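We use cookies to remember your preferences and to see how this notebook gets read. Accept all | Manage settings

Workshop notebook, November, late afternoon

Kitchen corner, dish drawer, continued from the last entry.

I meant to write only a few lines today and get back to the glaze tests, but the drawer has taken up most of my afternoon again and I would like to get it down while I still remember what I tried. Bear with me, those of you who only open this notebook for firing schedules (the Larkik kiln is fine, the cone pack looked lovely, more on that next time).

So, the pull-out under the counter. We had been keeping the dishes in a plastic tub next to the sink ever since we moved into the Gullville space, and I was fond of that tub, but it ate up the very bit of counter where people want to put down a cup of tea. The drawer is deep enough to take the chrome wire rack with room left in front, and I am really pleased with how it sits in there. It slides without a rattle if you pull from the middle of the front panel. Pull from one corner and it does complain a little.

First try was the rack straight on the drawer floor. It worked, but the wire feet skated every time the drawer was shut with any enthusiasm, and one of the Golob bowls got a good knock against the side. No chip, thank goodness! I went over the rim with a fingernail twice. Second try was a folded towel under the rack, which held everything still and was a damp, sad thing by the next morning. Third try is the light wooden slatted board with the long cutouts, and I think we can stop there. Air gets under the dishes, the rack stays put, and the board lifts out for a scrub. I gave it 2 coats of oil and let it sit overnight between them. It weighed 534 grams on the glaze scale before oiling and I forgot to weigh it after, so please don't ask me how much it drank.

Order of things, for whoever unloads next: plates toward the back, standing up between the rods, then bowls on edge, then the small stuff in front. I tried the bowls first because they are the bigger nuisance, and ended up having to move them again to get the plates past. A bowl on its edge takes more of the rack than you would think, and with 4 of them in there the plates start to lean on each other. If there are that many, do a second round, or dry a couple by hand. It's a nice job on a cold day anyway.

The white caddy stays in the front of the drawer, with the chopsticks and the metal utensils sharing it. I know there were opinions about this. I did try the chopsticks lying flat in the rack for a day and they went through the wires like rain through a gutter, so into the caddy they went, fat ends down. The clear cup holder goes right beside the caddy. It does show every water spot, and I have made my peace with that.

Things I have not solved: the board is a hair short, so it can creep if someone loads only one side. I thought about a strip of cork along the edge. There is some left over from the Dellico shelves, in the box under the wedging table, and if it turns out to be too thick I can sand it. Also, shutting the drawer with the caddy fully loaded needs a look first, as the longest chopsticks lean outward and I caught one this morning with a most unpleasant crunching sound. It survived. Trimming them seems a shame, so perhaps a taller caddy, or we just push them upright before closing like civilized people.

I also went over the counter front with 800 grit on a soft block where there was a dried drip of something (slip, I suspect, and I suspect me), very lightly and only on the drip, then wiped it down. Came up well. The sink had its usual ring and got baking soda.

Still to do on this side: cork strip, a felt dot for the corner of the drawer, and find the other lid for the tea jar, which I had in my hand at lunch and have not seen since. Light blue dishes are going in the drawer for now, the big serving pieces stay on the shelf.

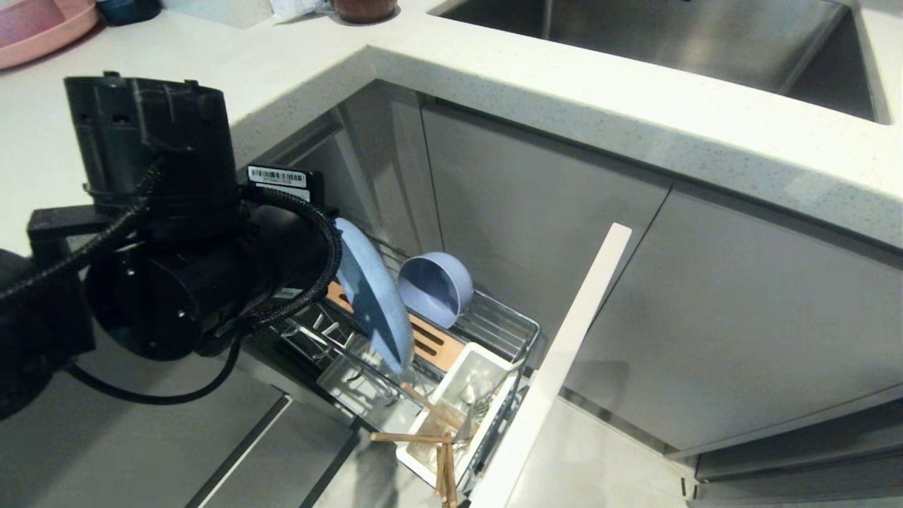

Dish drawer with slatted board under the rack, light blue plate going in.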